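Haushaltsforum > Küche und Vorrat > Aufbewahrung
Thema: Rollenware (Beutel, Folie) in offener Kunststoffbox lagern, Folie dran lassen?

Skuvow
Beitrag 1
Moin,
ich sortiere gerade den Vorratsschrank neu. Vorhanden sind cremefarbene Kunststoffboxen mit umgebördeltem Rand, vorne abgesenkt, zu den Ecken wieder ansteigend. Dazu kommt diverse Rollen- und Dosenware, überwiegend zylindrisch. Innenbreite des Schrankbodens 120 cm, lichte Höhe im unteren Fach 43 cm.

Fragen:
1. Zylinder stehend oder liegend in die Box?
2. Umverpackung entfernen oder bis zum Anbruch dran lassen?

Box und blauer Zylinder:

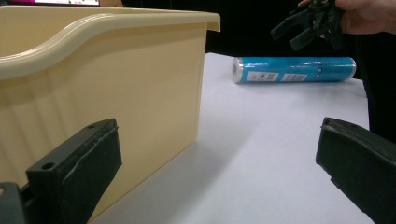
Liegend verliere ich Grundfläche, stehend ragt bei der abgesenkten Front einiges über den Rand. Kippen will ich vermeiden, die Boxen werden täglich herausgezogen.

Mujić
Beitrag 2
Stehend, wenn die Box voll ist. Liegend, wenn sie halb leer ist. Ein einzelner stehender Zylinder in einer großen Box fällt beim Herausziehen um, das ist reine Schwerpunktfrage. Trennsteg einsetzen, dann hat sich das erledigt.

Akness
Beitrag 3
Widerspruch zu Mujić. Liegend rollt die Ware bei jedem Zug gegen die Wand. Bei glatten Seitenwänden bremst da nichts. Ich lagere seit drei Jahren ausschließlich stehend, auch halb voll, mit einer Lage Antirutschmatte am Boden. Trennstege verrutschen bei konischen Boxen.

Mujić
Beitrag 4
Trennstege verrutschen nur, wenn sie zu kurz geschnitten sind. Am Boden messen und oben messen, Differenz auf beide Seiten verteilen. Bei mir stecken sie fest.

Skuvow
Beitrag 5
Danke soweit. Konisch sind die Boxen leicht, das kommt beim Zuschnitt also noch dazu. Matte wäre vorhanden.
Bleibt Frage 2. Schrumpffolie ab oder dran?

Gistovport
Beitrag 6
Dran lassen bis zum Anbruch. Gründe: Staub, Fett aus der Küchenluft, und die Materialangaben bleiben lesbar. Gerade bei Importware stehen Werkstoff und Maße oft nur einmal auf der Verpackung. Wer die Folie abreißt und das Etikett gleich mit, weiß später nicht mehr, ob er PE oder etwas anderes in der Hand hat. Bei der Einsatztemperatur ist das nicht egal.

Akness
Beitrag 7
Lesbar ist relativ. Glänzende Folie über kleiner Schrift, dazu Deckenlicht von oben, da dreht man das Ding dreimal, bis man eine Zeile entziffert hat. Ich schreibe Inhalt, Werkstoff und Monat des Kaufs (bei der letzten Lieferung: März) auf Kreppband und klebe es an die Box. Folie kommt weg.

Gistovport
Beitrag 8
Dann steht es an der Box und nicht an der Ware. Sobald jemand umräumt, stimmt die Zuordnung nicht mehr. Siehe auch Thema 1189, da wurde das schon einmal durchgekaut, mit demselben Ergebnis: kein Ergebnis.

Skuvow
Beitrag 9
Bei meinem blauen Zylinder läuft der Text längs zur Achse gedreht, wenn er steht. Lesen geht also nur mit schiefem Kopf oder liegend. Chinesische Angaben in kleiner Schrift, PE kann ich erkennen, den Rest schlucken die Reflexe größtenteils:
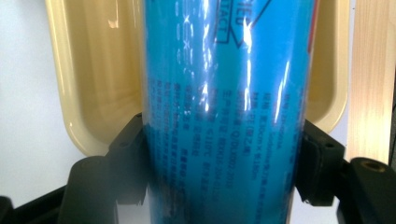
Fletcher Dunstan
Beitrag 10
Vorschlag zum Ablauf:
Schrift einmal flach von der Seite beleuchten und Angaben abschreiben.
Kreppband auf die Folie der Ware kleben, zweiter Streifen an die Box.
Folie bei Anbruch nur an einer Stirnseite öffnen.
Boxen mit der abgesenkten Seite nach vorn einstellen, Matte darunter und hinein.
Zur Lage: stehend, solange über der Ware noch eine Handbreit Luft zum nächsten Boden bleibt. Bei 43 cm sollte das für übliche Rollen reichen.

Mujić
Beitrag 11
Doppelt beschriften ist mir zu viel Aufwand für Beutel. Beim Rest gehe ich mit. Trennsteg trotzdem.

Skuvow
Beitrag 12
Ich teste eine Box mit Steg und eine nur mit Matte, beide stehend bestückt. Folie bleibt vorerst dran. Rückmeldung folgt, wenn der Schrank eingeräumt ist.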